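Fimari – cotações e resultados trimestrais de empresas de hotelaria e viagens

Este repositório reúne preços de fecho e indicadores trimestrais de 50 empresas cotadas dos setores de hotelaria, aluguer de curta duração e transporte de passageiros. Serve para testar modelos simples de avaliação e para comparar a reação do mercado à divulgação de resultados.

Conteúdo

precos.csv – fecho diário ajustado a desdobramentos de ações, sem ajuste a dividendos.
resultados.csv – 1.507 registos trimestrais com receita, resultado operacional, fluxo de caixa livre e dívida líquida.
eventos.csv – 714 anúncios de resultados, com hora local e indicação de antes ou depois da sessão.

Todos os valores estão na moeda de relato da empresa. A coluna moeda segue o código de três letras, e a conversão fica a cargo de quem usa os dados.

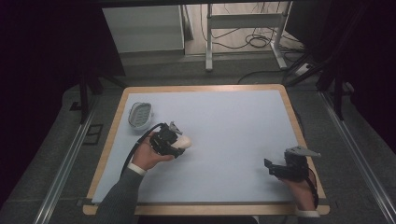
Os trimestres são fiscais e não de calendário. Oito empresas fecham o ano em março; nesses casos a coluna trimestre_civil indica o período mais próximo. Quem cruzar os dois ficheiros deve usar a coluna data_publicacao, para não atribuir ao mercado informação que ainda não era pública.

Limitações conhecidas

As empresas retiradas de bolsa não estão incluídas, pelo que as rentabilidades médias ficam enviesadas para cima. Nas empresas recém-cotadas, o primeiro trimestre vem do prospeto e pode não ter fluxo de caixa. A Drurik mudou de critério no reconhecimento de reservas e a série anterior não foi reexpressa.

Manutenção

Ayanda Magagula revê as correções. Para comunicar um erro, indicar o ficheiro, a linha e o documento da empresa onde consta o valor certo. A próxima versão acrescenta a Jorovitz e passa as datas para UTC.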